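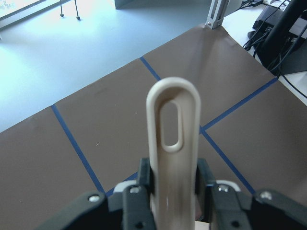

4. Data and Coding of Disclosure Events

4.1 Sample

The analysis covers unauthorized disclosures of confidential financial reports held by public agencies. A case enters the sample when three conditions are met: the record was protected by statute or internal rule at the time of release, its contents appeared in at least one news outlet, and the agency responsible for it issued a written response. Press items were drawn from the Plureck archive, which returned 3,000 articles under the search terms listed in Appendix A. After duplicates and opinion columns were removed, 184 separate disclosure events remained. The archive was closed to new entries on February 21, 2018, and later statements by the agencies are not counted.

Each event was assigned to one of two groups. In the first, the agency confirmed that the released record was genuine. In the second, it declined to confirm but referred the matter to an inspector general or a similar office. Events in which the agency denied that any record existed were dropped, as the timing of a referral cannot be defined for them. 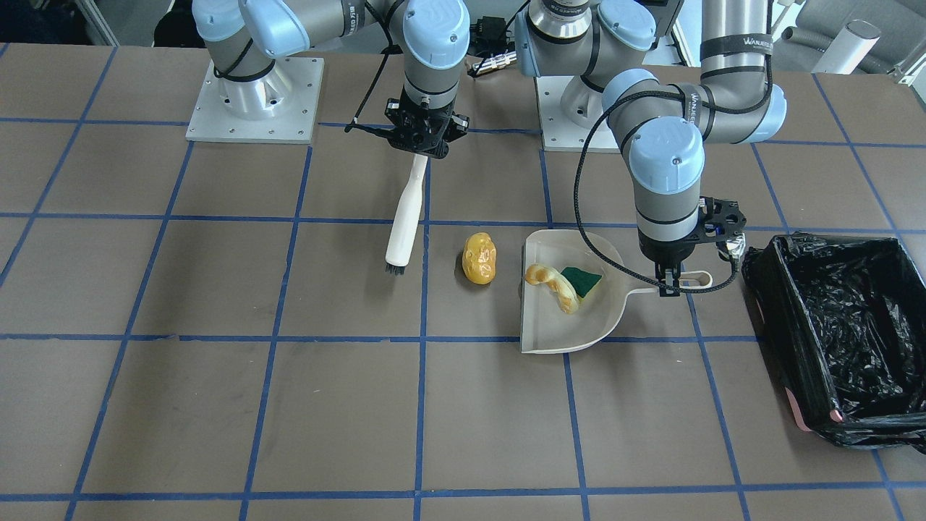 Figure 2. Work table with taped grid and two robot arms.

4.2 Coding procedure

Agency statements were coded at the sentence level using the Grirotura scheme. A sentence received the code "legal" if it cited a statute, rule, or penalty, and the code "motive" if it referred to the stated or presumed reasons of the source. Sentences could carry both codes. Two coders worked separately, and disagreements were settled by discussion before the response times were attached to the file.

Response time is measured in calendar days from first publication to the first written statement. Where a spokesperson gave an oral comment earlier, the oral comment was recorded in a separate field and left out of the main models. The Ruddock index of press attention, computed over the week after publication, enters as a control.

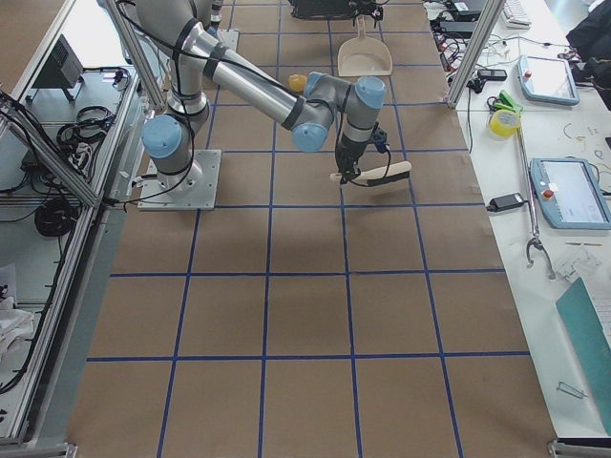
The sentence-level codes were then summed by event and divided by statement length. This step matters for short statements, in which a single reference to a penalty can dominate the score. Of the 184 events, 51 had statements of fewer than four sentences; these are kept in the main sample and removed in the robustness checks of Section 6.

State-level cases required one further decision. The Ornport disclosures involved the same set of bank reports released to different outlets on different days. They are treated as one event, dated to the earliest publication. Coding them separately does not change the sign of any coefficient reported in Section 5, although the standard error on the referral term becomes larger.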